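Nanitz adds plate stand and draining basket to Dramis kitchen storage range

Monday, August 12, 2019

Nanitz, the supplier of household storage fittings, has extended its Dramis range with a wire plate stand and a slotted plastic basket for worktop use. Both products can be ordered from today through the company's trade catalogue and will be delivered to retail customers by the end of the month.

The Dramis range was first sold as a set of cupboard inserts. The new parts are intended for the worktop, where plates, bowls and shallow pans are sorted before they go back on the shelf. Nanitz has kept the existing base dimensions, so the stand and the basket can also be moved into a Dramis cupboard bay without an adapter.

Plate stand

The stand is made from bent steel wire with a chrome finish. It holds one item upright, resting on its rim, with the weight carried on two lower rods and a raised back support. The rated load is 6 kg. The base is 218 mm wide and fits behind a standard hob or against a splashback. Feet are supplied separately in the same carton and are pushed on by hand.

The stand accepts round plates, bowls and pans up to 300 mm in diameter. Items with a long handle are outside the specification. Oval serving dishes may be used if the long side is placed along the rods.

Basket

The basket is a rectangular moulding in polypropylene with slotted sides and a handle cutout. It is offered in light blue, white and grey. The slots allow air to pass through when the basket is stacked or placed against a wall. It is suitable for the top rack of a dishwasher and should not be used in an oven or microwave.

Baskets are nested for transport. The outer carton has been reduced in height compared with the earlier Dramis insert tray, and the inner plastic bag has been replaced by a paper band.

Testing and fit

Development took place at the Nanitz works with support from Volumix, which produced the mould tools. The stand was put through 3,871 loading cycles using stoneware, melamine and enamelled steel. After the test the wire spacing was measured again and remained within tolerance. A small change was then made to the back support, which now leans further to the rear so that deep bowls sit with their open side facing forward.

The worktop layout recommended in the fitting leaflet places the stand at the back, against the wall, with the basket in the middle of the surface and flat plates laid alongside. This leaves the front edge free for drying and wiping.

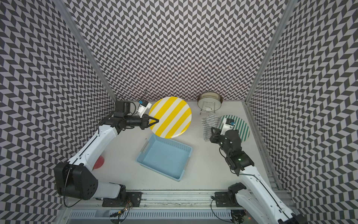 Yin, writing in response to the advance notice sent to stockists, asked whether the basket could be sold without the stand, as most small kitchens already have somewhere to put plates but very little for cups and cutlery. The comment added that a lid would be more useful than a third colour.

Nanitz confirms that both items carry their own order codes and may be bought singly or as a pair. No lid is planned for the current season. Existing Dramis dividers fit the basket lengthways and can be used to keep cutlery apart from larger items.

Availability

The stand is packed singly. The basket is packed singly or in cartons of mixed colours. Replacement feet are listed under spare parts. Fitting leaflets, dimension drawings and care instructions are available from the Nanitz trade desk on request, and samples will be sent to registered stockists during August.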